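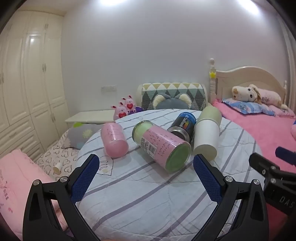 The bedroom table, with bottles and a can awaiting sorting.

The annual review of toiletries in this household began on 28th January. All items kept in the bedroom were brought to the round table, where the quilted cloth prevents scratches - a measure adopted in September. Products without a readable date are discarded. Items held in duplicate are limited to 2 per person. The CoolTowel can will be stored with the summer things. Solange Morin has kindly agreed to take up to 40 unopened samples for her guest room.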